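About us
Who we are and how we work

Tekico is a service company for offices. We clean them, we stock the kitchens, we prepare meeting rooms and we take care of the small things which make a working day easier or harder. Our customers are mostly firms with one or two floors in a bigger building. They do not have their own staff for this work, and they do not want to think about it.

The company was started by Verna Pennington in a rented room with 2 employees and a list of customers that fit on one sheet of paper. Today we are 31 people. Verna still leads the company and she still visits new customers herself, because she wants to see the floors before she signs anything.

What we automate

For four years we have been using machines in our daily work. We have floor robots for the corridors, a stock system which orders coffee, soap and paper, and software that makes the cleaning plan each evening from the room bookings. The planning software is from Ostrowski and the stock system is called Gevutia. Both were set up by our technical manager, Raffaele Fiore, who came to us from a warehouse and knew well what happens when a plan is made far away from the people who must follow it.

The floor robots do what they are good at. They go along the corridors at night and they come back to charge. Tables are a different matter. A meeting table has cups, papers, cables and coasters on it, and the order of things is new every day. When a drink is spilled, a person takes a cloth and wipes it.

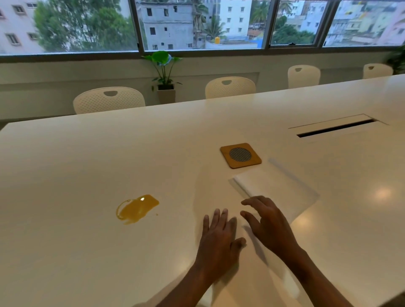 In our first year with the new system we made a mistake, and we would like to write it here openly. The software gave each room a fixed number of minutes, and the workers got the list on a phone. After some weeks the rooms were done on time, but our people were unhappy. A room after a long meeting needs more than a room where two persons talked for a short time, and the list did not know this. Two experienced colleagues told Verna that they felt like a part of the machine. She stopped the fixed minutes on the same evening.

Now the software proposes and the team decides. Every worker can change the order of rooms, add time, or send a task back with a short note. Raffaele reads the notes and changes the settings when the same remark comes again. He does not need to ask the management for permission.

What has changed for our people

The night shift is smaller than before. We said at the beginning that no one would lose the job because of the floor robots, and we have kept this promise. Colleagues who worked at night were offered day work first, with the same pay, and most of them took it. Some of them were afraid of it, as they were used to empty buildings and had never spoken much with the customers. We gave them time, and also language lessons for those who asked. I teach one of the groups and I am a learner of English myself, so we are patient with each other.

The day work is more varied. It has rooms to prepare, plants to water, small repairs to report, and people who ask for things. It is also less heavy for the back and the knees. On the other side, some colleagues miss the quiet of the night, and for them we keep night places at the customer Laltitska, where the floors are large and the robots need someone near.

Breaks are not planned by software. This was a wish of the team and it is written in our house rules. Each person chooses when to stop, and may sit down in any free room of the customer where this is agreed, with something to drink and something to eat. 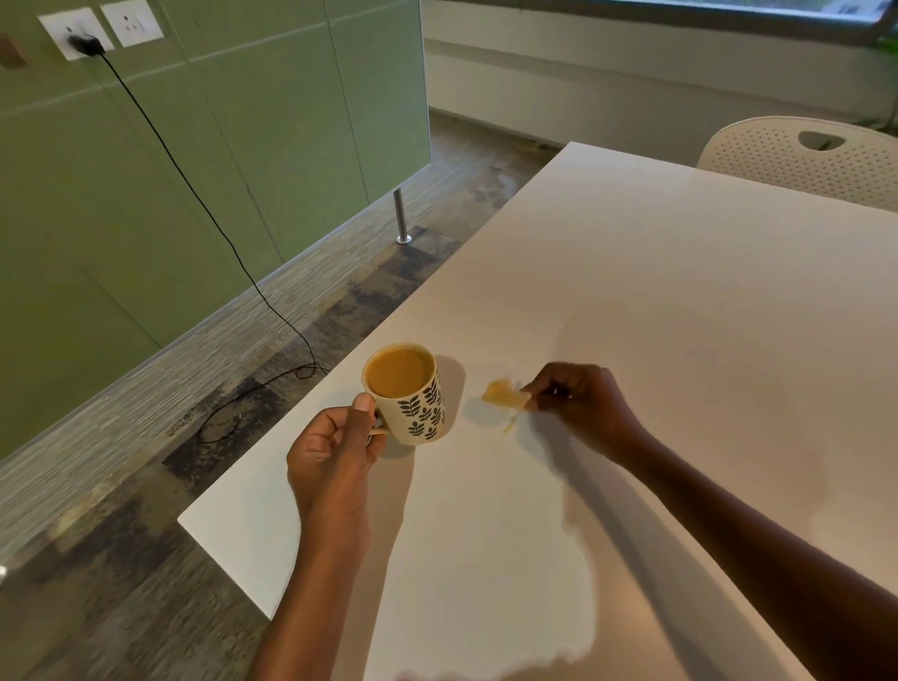

Training is paid working time. Every new employee learns to start, stop and clean the floor robots, to read the plan and to change it. Who wants to learn more can work one day per month with Raffaele. Two of our present team leaders began in this way, both from the night shift.

What we do not do

We do not measure steps, and we do not compare one worker with another. The system knows if a room is ready. It does not keep the name of the person longer than the shift lasts. Some customers have asked us for such reports and we have explained why we will not make them.

Working with us

If your firm is interested, please write to our office and tell us the number of rooms and the hours when people are inside. We will come for a visit and make an offer in writing. The first visit costs nothing.

If you are looking for work, we take applications the whole year. The next training group begins in August. Experience with machines is not required.

Page last changed: 2019-03-20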